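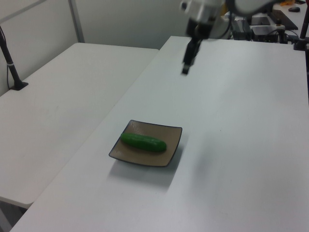

4. Setting Up a Pick Task in Tarex

This section assumes the arm is homed, the cameras are calibrated, and you have stopped reading the log out loud. If any of these is untrue, go back to Section 3.

4.1 Load the scene

1. Open Tarex and choose File > New Task > Pick.
2. Select the Windale table profile. The other profiles in the list are for tables you do not own.
3. Put one object on its plate, well inside the reach zone, and click Snapshot.
4. Wait for the perception panel to draw outlines. You want 2 of them, one for the object and one for the plate.

Note: If you get a single outline, the segmenter has decided that the object and the plate are one thing. Raise Edge Split one notch and take the snapshot again. Raising it five notches will give you a plate in several pieces.

Note: Glossy toys pick up highlights, and the depth filter may read a highlight as a hole. Turn on Fill Gaps before you start blaming the camera.

4.2 Set the grasp

5. Click the object outline. Mao, the grasp planner, lists its candidates with the best score on top.
6. For long objects, set Approach to Top Down and Finger Axis to Across. The default is Along, for reasons lost to version 1.
7. Set Hover Height to 121 mm. The arm pauses here before it descends, and this is your last comfortable chance to press Stop.
8. Click Preview and watch the whole path, including the boring part at the end.

CAUTION: Preview checks for collisions only with things in the table profile. Poles, clamps, and cables you added yourself do not exist as far as Mao is concerned. Add them under Profile > Obstacles or the arm will find them for you.

4.3 Run

9. Set Speed to 27 percent for the first run.
10. Keep hands off the table and click Run.
11. When the arm returns to home, open the Result tab. "Success" means the fingers closed on something. Look at the table to find out what.

CAUTION: Do not nudge the plate between Snapshot and Run. Tarex plans from the snapshot and will reach with great confidence for where the plate used to be.

4.4 Common errors

Error 317, Stale Frame: the snapshot is too old. Take a new one. Restarting the computer also clears it — slowly.

No Valid Grasp: the object is wider than the finger opening, or Finger Axis is still set to Along. It is usually the second.

Plan Timeout: delete obstacles you drew twice, then click Replan.

Save the task before closing the window. Zikard has promised autosave for December.

We use cookies to improve your experience on this site. Accept All | Manage Preferences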